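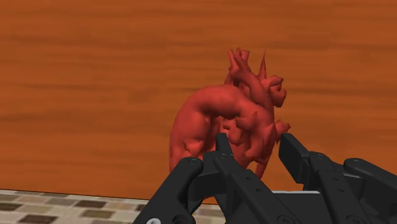
4. Repetition and silence in the home diaries

4.1 What was kept and what was dropped

The diaries first, interviews after. The full set is 3,874 entries from 242 people, all of them sitting at home, in two towns, Dratby and Birkon. Blank pages were taken out before the count. So were pages with only a date on them. Pages with one word stayed in, and there are more of those than we expected. "Tired." "Rain." "Nothing" is the most common one by far.

Each person was asked to choose a practice and stay with it through May. Either a repeated phrase, said aloud or under the breath, or silent sitting with no phrase at all. No teacher assigned. No text recommended. Many already had a phrase from a parent or from a group they used to attend and we let them keep it. A few switched midway and wrote so plainly in the diary; these are treated as mixed and discussed in 4.3, not here.

A word on counting, as it comes up again and again in the phrase group. We had assumed that counting repetitions would be a minor habit, something to note in passing. It isn't minor in Birkon. The Birkon participants come mostly out of the Vieira circle, where 1,000 repetitions a day is the customary number, and a large share of their entries are about the number and little else. Reached it, didn't reach it, reached it late at night, made up the shortfall next morning before work. One woman writes that she has stopped hearing the phrase and only hears the count. She doesn't seem troubled by this. Later in the same week she calls it restful.

Dratby participants very seldom count. When they do they tend to be a little ashamed of it ("kept score again").

4.2 Coding

Two readers, Myrtle Rosenthal and Aníbal Torres, coded 200 entries separately and then compared. The codes were kept few on purpose: effort, ease, distraction, feeling, mention of God or a teacher, mention of other people in the house. An entry could carry several. Agreement was good on distraction and on other people, poor on effort and ease. The trouble is that the diarists use the same words for both. "It went by itself" was read by Torres as ease and by Rosenthal as distraction, i.e. the person had drifted off and the lips went on moving. Both readings hold up, in different entries. We went back to the interviews where there was one to go back to and otherwise left the entry uncoded for that pair.
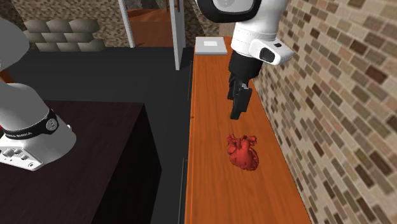

The uncoded ones are not spread evenly, which matters for what follows. More of them come from the phrase group than from the silent group, and more from the second half of the month. Early entries are wordy, people explain themselves. By the end it's a line, half a line. A reader has less to go on just when the practice is supposedly settling in. Any claim of the kind "ease increased with time" rests on the thin end of the material, and we make it only for the silent group, where the late entries are a bit fuller.

Earlier work on repeated prayer tends to rely on monastics or long-term retreatants. Different people altogether, they have a bell and a timetable. Our diarists have children, shifts, a neighbor with a drill. Other people in the house is the code that turned up most in both groups, and not always as a nuisance. Several entries describe a husband or a grandmother sitting down alongside, uninvited, saying nothing. One man in Dratby recited on the stairs for most of the month because his son slept in the only quiet room. He came to prefer the stairs.

Mention of God or a teacher is lower than we thought it would be, also in Birkon. It may be that the phrase itself does this work, so there is no need to write it down. It may be that people who are used to devotion dont put it in a notebook for strangers. The interviews lean toward the second. Two participants said outright that they had left the important part out.

4.3 Loose and tight attention
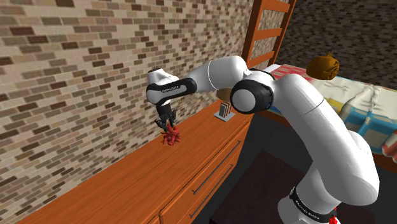 The distinction that helped most was not ours, it came from the diarists: tight versus loose. Tight is gripping the phrase, pushing other things off. Loose is letting it be there. But loose also shades into having dropped it, and in the coding meetings we kept sliding from one to the other without noticing. What settled it for us was a third state, which several people in the silent group describe and which we ended up calling held. Take the small red object in Figure 3: the two fingers have it, and it is just above the wood, not set down on it. That is near enough to what the diarists mean. The thing attended to is neither pressed against anything nor let go. Entries of this sort say "still had it" or "it was with me," and make no remark on effort either way. Under the first coding scheme they landed in ease or nowhere.

Figure 3. Held attention, as the term is used in this section.

Recoding the 200 with held as a seperate code cleared up most of the disagreement between readers. Not all. The mixed group, those who moved from phrase to silence or back, remained hard. They compare the two constantly, and a comparison is not a report of a state. "Easier than the words" might be anything. We left these alone in the end and quote them only where the sentence stands by itself.

Does held belong to silence only? No. It shows up in the phrase group also, though late in the month and mainly among those who don't count. Among the counters it is rare. We would not say counting prevents it. Could be that counters write about the count since that is the thing they have to report, and the rest goes unwritten, same problem as with mention of God above. The Birkon interviews are some help here. Asked directly, a number of counters recognized the description at once and one corrected it: the count is what holds, she said, and she is the one being held. We have no code for that.

A smaller follow-up in Andton, with the counting question put on the diary page itself, is taken up in section 6. Sleepiness, which readers of an earlier draft asked for, was not coded; the word appears often enough but people use it for boredom too, and we couldn't tell the two apart from the page.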